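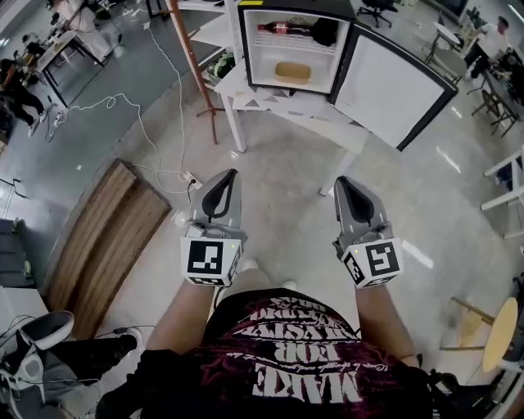

Compact Refrigerator Check, Break Rooms
Netdale site, October 2025

1. Power cord and plug: no cuts, no scorch marks. OK.
2. Plugged straight into wall outlet, no power strip. Unit 4 on a strip. Moved to wall outlet.
3. Door gasket seals on all sides. Unit 5 gasket split at lower hinge corner. Replacement ordered from Plutilar.
4. Internal temperature 40°F or below. All units pass; thermometer missing in Grerklow annex.
5. Rear clearance at least 4 inches. OK after boxes were cleared.
6. Frost under 1/4 inch. Unit 4 due for defrost.
7. Food labeled and dated. Several items undated, discarded.
8. Floor dry, no leaks. OK.

Open items: gasket, thermometer. Recheck both before sign-off. Next full check in April.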